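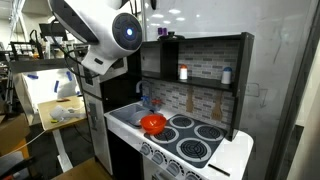 Budget question for anyone who has had to buy a second arm. We have one, leased, and the lease runs out in December. I've been told to come back with a plan covering the arm, a gripper, two cameras, spares and whatever we need for the next set of kitchen tasks. The task list so far is dull and useful: bowl from sink to counter, bowl from counter to stove, shakers off the shelf and back on. The kitchen itself is the cheapest thing in the whole setup and the only part that has never sent us a service quote. Four burners, a sink, a little fridge, two shakers you can tell apart by their orange and blue caps, and it does everything we ask. The arm is another matter. Bernent wants us to renew for 22 months. Lindemann will sell us one outright, but the controller, the software seat and the mounting plate are each on their own line, like a restaurant that charges for the fork. Has anybody here done the math on lease versus buy for a small group? There are four of us, one arm, and a finance office that thinks a gripper is a kind of glove.

— f_schwerdt

f_schwerdt wrote:
Forgot to add: the arm runs maybe half of a normal working day. The rest is resetting things and arguing about where the bowl was.

jana.dressler wrote:
Buy. We leased for three years and paid for the arm, then for most of another arm, and then they came and picked it up. The only thing we owned at the end was the table.

Get the Lindemann quote broken down as far as they'll go and ask which lines you can drop. We dropped the "commissioning day," which was a man with a laptop.

manolis_p wrote:
Disagree with Jana, and I've been on both sides. If you buy, the first repair is yours. We had a wrist joint go bad and the arm was out for 9 weeks. With the lease we'd have had a swap. Nine weeks of four people on salary looking at a toy sink costs more than the difference you're fighting over.

If you do buy, put the service contract in the same request as the arm. Once the purchase is approved you will never get another signature out of those people until spring.

jana.dressler wrote:
Did your lease really promise a swap? Ours promised "best efforts." We got a very nice email.

manolis_p wrote:
Ours said five working days, in writing. Read the annex.

f_schwerdt wrote:
I've just read the annex. It says "a comparable unit, subject to availability." I'm now in a worse mood than before.

leonie_w wrote:
Everybody is talking about the arm and it's the small stuff that sinks these budgets. Stuff we left out the first time:

- spare finger pads (we go through them like chewing gum)
- cables, in the length you need and also the length you need after somebody moves the table
- a second set of every object. Every one. The spatula you can't replace is the spatula that disappears
- lamps, if your wall is as shiny as the one in your photo. We had reflections all over a whiteboard and ended up buying matte film for it
- blue tape

None of it is expensive. All of it needs a purchase order, and our purchasing office takes the same time over a roll of tape as over a robot. We now do one order of everything under 80 and call it "consumables, various."

f_schwerdt wrote:
Second set of objects is a good one. I was going to write "toy dishes" on the form and wait for the phone call.

leonie_w wrote:
Write "manipulation test objects, kitchen." Nobody has ever called me.

elsa_heinonen wrote:
Going to be the annoying one. Do you need the second arm at all? You say the current one is in use half the day. That's a scheduling problem with a very expensive answer. I'd renew the lease for the shortest term they'll accept, run two shifts of people instead of two arms, and come back to this when you know what the next tasks are. Opening the fridge door is a different job from moving a bowl and might want a different gripper, or a different arm.

Also, does the next kitchen have to be the same one? If you're planning to show the thing works in more than one place, a second kitchen is a rounding error next to any of these quotes.

manolis_p wrote:
"Two shifts of people." You've met people?

elsa_heinonen wrote:
Mine start at 7 a.m. and are quite cheerful. I don't ask why.

jana.dressler wrote:
Elsa's point about the tasks is fair, I'll give her that. I still wouldn't renew with Bernent. Short term at a bad rate is how they got us for the second year.

f_schwerdt wrote:
OK, where I've landed. I'm asking Bernent for a six-month extension with the swap written in properly, numbers and all. Meanwhile Lindemann gets asked for a price with the mounting plate left off, as we already have a stand. Leonie's list goes in more or less whole. A second kitchen goes in too, different colors, different layout. I've also got a quote coming from Rorker for a used arm. I know. Don't start.

manolis_p wrote:
Ask for the hours on it.

f_schwerdt wrote:
I did. They said "low." I've asked for a number.

READER COMMENTS (3)

Ullby_bench: We bought used from Rorker. Arm is fine. The teach pendant came with somebody's name scratched on the back and a cracked corner, and the replacement quote made me sit down. Check what's in the crate before you sign.

gripperless: The matte film tip is worth the whole thread. We'd been hanging a bedsheet.

tk_200: Any update on the six months? We're at the same point with the same company and I've been quoted a "loyalty rate" that is higher than the old one.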